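Wilmer Cáceres has been up since five. Bread doesn't wait, he says, and neither does he – I get half an hour with him between batches and he spends most of it on his feet.

He opened Nurna in September, after 2 years of selling loaves from his front step. Sourdough mostly. A rye on Thursdays was the plan but it sells out, so now it's rye whenever he can get the flour.

"People think it's the starter," he says. "They want a bit of mine in a jar. Fine, take it. It's your oven that's wrong." Laughs. Goes to check his own.

The first oven was second-hand and ran too cool at the back. He burned through 40 loaves learning where not to put things. His neighbour Ah-rin Ha ate most of teh rejects, toasted, and still gets hers free.
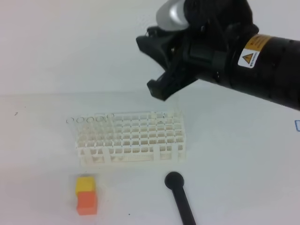
What would he tell someone starting out? "Buy scales. Stop using cups. And write it down, the water especially, you will not remember."

He never did a course. Kyung-tae Moon, who baked in the same town for years, let him watch on the early shift and didn't say much. "He'd poke the dough and walk off. I learnt alot from that."

A second shop? No. Maybe buns, in winter. Cardamom, if his mother approves the recipe – she hasn't yet.

Then the timer goes and he's off again, apron half undone.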